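Rillader cable dressing kit — review by Adelmo Pace

I put this kit on the hand arm at our Waltutdale bench in November and I'm still pleased with it. You get 16 hook-and-loop wraps, a coil of split sleeve, 7 stick-on saddles and a little plastic gauge for setting slack at the wrist. I paid 57 dollars for it from Korside, shipping included.

Fitting it took me most of an afternoon. Start at the base and work out toward the hand, with the arm powered down and parked at full reach. I did it the other way round first and had to pull four wraps off again. The gauge is the clever bit! You slide it under the loop, snug the wrap and pull it out, and every joint ends up with enough play to turn.

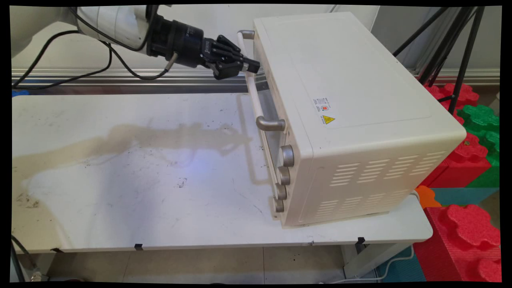 Slack is what I check now, every morning before the first run. I jog the arm to the job it does most, reaching for the toaster oven handle, and look at the loops from the side. With the fingertips up by the top end of that long handle, the black cables still hang in a loop off the arm and one runs along the metal rail at the back of the table, and that's how I like them. The short gray connector under the wrist gets a gentle push with a thumb too.

Gripes: the saddles hate dust, so wipe down with alcohol first, and the sleeve is stiff when new. My old Espinoza wraps were softer but let go after 456 cycles. I've already ordered a second kit for the other arm.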